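Looking after a second-hand microscope at home

Posted December 26, 2020

I had three messages before Christmas from people who'd bought an old student microscope and wanted to know how to clean the thing without wrecking it, so I've finally sat down with a mince pie and written up what I do. I'm not a repairer, I just have too many microscopes and a spare room with a decent bench in it.

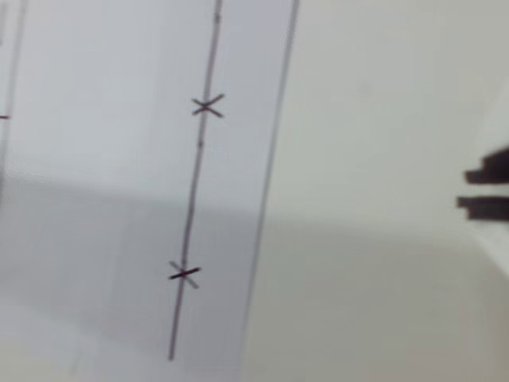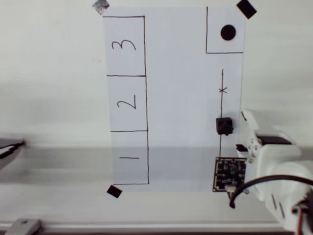 Dust is what you'll be dealing with first, and most of it sits on the eyepieces, where your eyelashes and the open top of the tube have been collecting it for years. Before you take anything off the stand, clear yourself a proper space and think about where the bits are going to go. Eyepieces look very alike once they're lying down, and so do the little objectives (the lenses at the bottom, near the slide). I like a sheet of plain white paper taped to the surface by its corners, with boxes drawn on it in black marker and big numbers in them, like the 3 and the 2 there. Any tape does the job, even two colours of it. It's fine if the numbers end up sideways to you as well, you only have to be able to tell them apart! Objective from hole two goes in box two, and back it goes into hole two at the end. On a lot of old stands the lenses were matched to their places, and if you shuffle them you'll be chasing the focus every time you turn the nosepiece.

Finding out where the dirt is

Don't clean everything just because you can. Put a slide on, get it in focus at low power and look for specks. Now turn the eyepiece round in its tube with your fingers. If the specks go round too, they're on the eyepiece. If they stay put, move the slide a bit, and if they travel with it they're on the slide (it's very often the slide). Specks that ignore both are probably further down, on the condenser or the glass over the lamp, and you can check that by moving the condenser up and down and seeing whether they go in and out of focus.

A picture that's hazy all over, with no specks in it, usually means a dirty objective. Nine times out of ten it's the highest dry one, the x40, which has been driven through somebody's immersion oil. Mine came from a school clear-out and its x40 was so gummed up that at 400 times I couldn't tell an onion cell from a net curtain. I very nearly sent it back.

To look at the front of an objective, take an eyepiece out, turn it upside down and use it as a magnifier. Hold it close to your eye and bring the objective up until it's sharp, with a lamp off to one side. You'll be horrified, but at least you'll know.

What to clean with

Air first, always. A rubber blower of the sort photographers use is the best few pounds you'll spend. I don't use the tins of compressed air any more — one of mine spat cold liquid all over a lens and left a mark that took ages to shift. Please don't blow with your mouth either, however careful you think you are.

After the blower, a soft brush that's never touched anything else. I keep mine in an old cigar tube. If you've fingered the bristles, wash it in a drop of washing-up liquid, rinse it well and let it dry standing up.

Then, and only if there's still a smear, lens tissue. Kitchen roll is out, toilet paper is out, and so is the hem of your jumper (I know). Lens tissue comes in little books and I get mine from Brasia, the camera place by our station, where Rafia Rizvi puts a couple by for me. I roll a sheet into a point, breathe on the glass, and wipe from the middle outwards in a spiral, without pressing. One go, then a fresh bit of tissue.

For grease and fingerprints I use a bottle of Brulix lens fluid that I've had for years, but any cleaner sold for camera lenses will do. The liquid goes on the tissue and never on the lens, and I mean a drop, so the tissue is barely damp. If you flood it, it'll creep round the edge of the glass and get at the cement or the inside of the mount, and then you've got a lens with a permanent fog and nothing to be done about it. Keep acetone and nail varnish remover out of the room altogether. They'll eat plastic and paint.

For small front lenses a cotton bud is too fat and leaves fluff. Araba Dankwa taught me to wrap a bit of lens tissue round the end of a cocktail stick that's been snapped off blunt, and I've never gone back. Make sure there's plenty of tissue between the wood and the glass!

Old immersion oil

Fresh oil is easy: wipe it off with dry tissue as soon as you've finished, then once more with a touch of cleaner. Oil that's been there since somebody's O-levels is a different job. Lay a scrap of damp tissue against the front of the lens, leave it a minute, wipe, and do it again with a clean piece. Mine took 13 goes. I did it over two evenings with the radio on, and the temptation to scrape was enormous, but don't, not even with a fingernail.

The inside of an objective I leave alone. There are tiny spacers in there and they have to go back exactly as they were. I took one apart once, on a Sunday, feeling clever. It's now a very small paperweight.

The body and the stage

Now for the bit you can enjoy. A cloth wrung out in warm water with a little washing-up liquid will bring up the painted parts beautifully, and you can go over them again with plain water and a dry cloth. Unplug it first if it has a lamp. Keep the wet cloth well clear of the focusing knobs and the lens holes, and put the dust cap or a bit of cling film over anything that's open.

Stage clips get rusty. I slip them off, rub them with a bit of very fine wire wool at the other end of the house (you don't want those whiskers anywhere near a lens), wipe them with a trace of light oil and dry them off again.

If your stage is the mechanical sort with two knobs, run it from one end to the other and feel for gritty places. A wooden cocktail stick along the rack gets out an astonishing amount of muck.

Stiff or droopy focusing

Stiff is generally old grease gone to toffee. Don't force it, and don't squirt anything from a spray can at it, tempting as it is. That stuff thins the grease for a day and then runs everywhere, optics included. If you can see the slide (the metal one, I mean, where the body moves on the arm), wipe the old grease away with a rag and a bit of white spirit, let it dry off with the window open, and put on the thinnest film of new grease you can manage. I bought a 63 gram tube of Plelent instrument grease when I started and I'll be leaving it to someone in my will.

Droopy is when the tube sinks by itself while you're looking. Most stands have a way of adding some friction, and on many of them you hold one coarse knob still and turn the other a little way against it. Others have a collar just inside the knob. Try it gently, a little at a time, and stop if nothing gives. Heino Sproģis wrote to say his had a pair of screws at the back instead, so have a look before you start twisting.

Lamps

Don't touch a halogen bulb with bare fingers, use a tissue or the wrapper it came in. Let the old one cool for a good long while before you go near it. If you've got an elderly mains lamp with cracked or sticky flex, don't plug it in to see. Get it looked at, or do as I do and use the mirror with a small LED desk lamp. A bit of greaseproof paper over the lamp evens the light out a treat.

Putting it away

Keep a cover on it. A clean pillowcase is better than the crispy old plastic hood it came with, and better than a sealed bag, which traps the damp. Damp is the real worry, as that's how you get fungus, those little branching threads on the glass. I had it in an eyepiece that spent one winter in the garage, and it had etched the coating by March. A warm dry shelf indoors suits them, with a sachet of silica gel in the box if there's a wooden case. Dry the sachets out now and then according to whatever it says on the packet.

Never leave an eyepiece tube open. If you're short of an eyepiece, a plastic film pot lid will often fit, and so will the cap off some brands of vitamin tablets (take the tablets out of temptation's way and try a few).

Carry it upright with one hand under the foot and one on the arm. Zoia Palamarchuk asked in the comments last time about posting one, and what I do is take the eyepieces out, wrap them separately in bubble wrap, wind the stage down, pad under the nosepiece with foam and use a box that's far bigger than looks sensible. Write "this way up" on it by all means, but pack it as if it'll be going upside down.

If you've got fungus inside a lens you're fond of, send me a note before you do anything to it. I'm having a go at one myself after New Year and I'll put up how I got on, good or bad.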